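**Sirier, the Cumovero grasping method, after a month on our bench**

I'd been looking forward to Sirier since May, and I'm happy to say it mostly earned the wait! The idea is sweet and simple – learn from wrist views alone, with no depth sensor to fuss over. We trained on 1035 demonstrations at Prillgate and got 88 good trials out of 100, clear glass included.

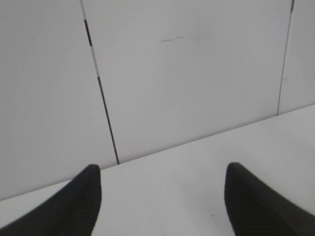
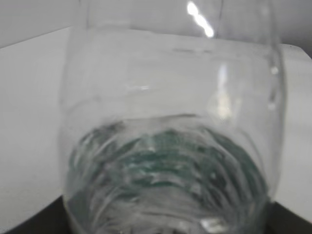 My one grumble is the setup guide, which took me 2 evenings and a lot of tea. Hirvonen's older method is still easier to install.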